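3.2 Table coverings in the home survey

Of the 3,855 household items recorded in Wernstead and Prakville, table coverings were the group most often described by their owners as "nothing special." They were also among the most often replaced. Respondents kept curtains and bedspreads for many years, but a cloth bought for the kitchen table was usually given up once it had stained, even when the fabric was still sound.

Plant motifs were the most common choice in both towns. Halvorsen and Meredith found the same pattern in their earlier work on Rikemwood, where leaves and small flowers outsold checks and stripes in every shop they visited. We coded a cloth as botanical if leaves, stems or flowers made up the main repeat, whatever the colors. Fern prints were given their own code after the pilot round, when coders kept disagreeing on whether to file them under foliage or mixed floral (Figure 4).
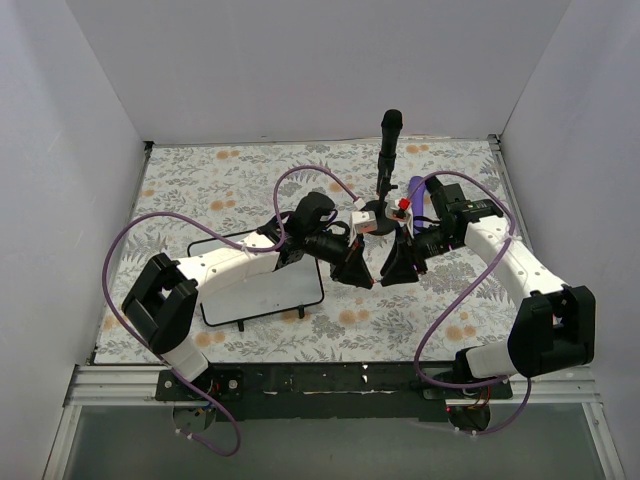 Figure 4. Tablecloth with grey-green fern fronds, small leaves and peach-orange blossoms on a pale ground. Coded as botanical, fern.

Pale grounds were preferred by respondents who ate in the same room where they cooked. Several said that a light cloth made a small kitchen feel larger. Those with a separate dining room more often owned a dark or plain cloth as well, kept in a drawer for guests. Mbeki reports a similar split between daily and company linens, although his sample was limited to 22 homes and did not include renters.

Price had little bearing on pattern. Respondents who had inherited a cloth were the main exception. They tended to name the person it came from before they said anything of its design, and 8 of them declined to give it a value. We left the price field blank in those cases and excluded the items from the cost comparison in Section 3.3.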